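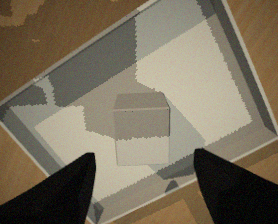
Hello! I'm Bukola and I'm looking for people who bake bread at home (good, bad or brick-like, I don't mind) to keep a loaf diary for me through February. I run the Uria newsletter, which goes out to 1,196 readers, and they keep asking how other people fit baking round work.

You'd jot down each loaf you make, what flour you used and what went wrong. Ten minutes a week, if that. I'm paying £600, shared equally between everyone who finishes – not a fortune, I know, but it'll buy some flour!

Beginners very welcome. Drop me a line with your first name and what you last baked, and I'll ring you back after 6pm.

Bukola Tamuno

Print this page | E-mail to a friend

Recent notices
Weekend help wanted, Galang café
Zellier choir needs tenors
Allotment share in Erkoten

Contact | © Uria | Back to top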